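Abstimmungssoftware für Hauptversammlungen im Praxistest: Vadamier Votum

Die Altton Beteiligungen AG hat das Abstimmungssystem Vadamier Votum im März erstmals auf einer ordentlichen Hauptversammlung eingesetzt. Die folgende Bewertung stützt sich auf die Vorbereitung, den Versammlungstag und die Nachbearbeitung durch die Abteilung Investor Relations.

Zur Versammlung waren 213 Aktionäre und Aktionärsvertreter erschienen. Das Aktienregister mit 3.935 Einträgen wurde am Vorabend eingespielt. Der Import verlief ohne Fehlermeldung, allerdings mussten die Vollmachten der Depotbank Sutherland von Hand nachgetragen werden, weil das Programm deren Dateiformat nicht annimmt. Hier besteht Nachbesserungsbedarf.

Die Einlasskontrolle arbeitete zügig. Nachzügler wurden in der Präsenzliste sofort berücksichtigt, und der Versammlungsleiter erhielt vor jeder Abstimmung eine aktualisierte Präsenz. Die Auszählung nach dem Subtraktionsverfahren lag bei der Entlastung des Vorstands nach 40 Sekunden vor. Bei der Wahl zum Aufsichtsrat, für die einzeln abgestimmt wurde, verlängerte sich die Wartezeit spürbar.

„Die Ergebnisse waren für den Notar jederzeit nachvollziehbar“, erklärte Mackenzie Morin, Leiterin Investor Relations. Kritisch beurteilt sie die Bedienoberfläche, deren Menüs teilweise nur auf Englisch vorliegen.
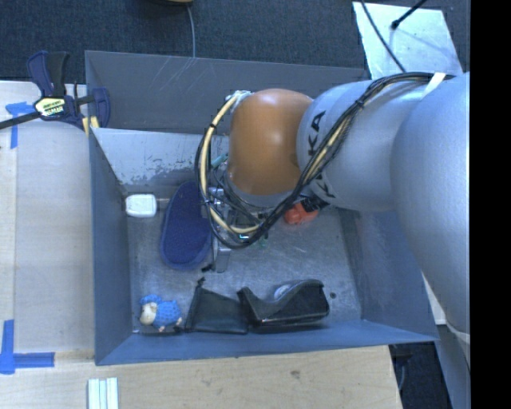 Die Lizenz wird je Versammlung abgerechnet und umfasst 20 Erfassungsgeräte sowie eine telefonische Betreuung am Versammlungstag. Gegenüber der zuvor genutzten Lösung von Grullilari ergibt sich ein moderater Preisvorteil. Schulungen sind gesondert zu vergüten.

Für Gesellschaften mit überschaubarem Aktionärskreis und Präsenzversammlung kann das System empfohlen werden. Bei virtuellen Formaten fehlt bislang ein Modul für Redebeiträge; nach Auskunft von Sheldon Pelletier, Produktverantwortlicher bei Vadamier, befindet es sich in der Erprobung.

Gesamturteil: gut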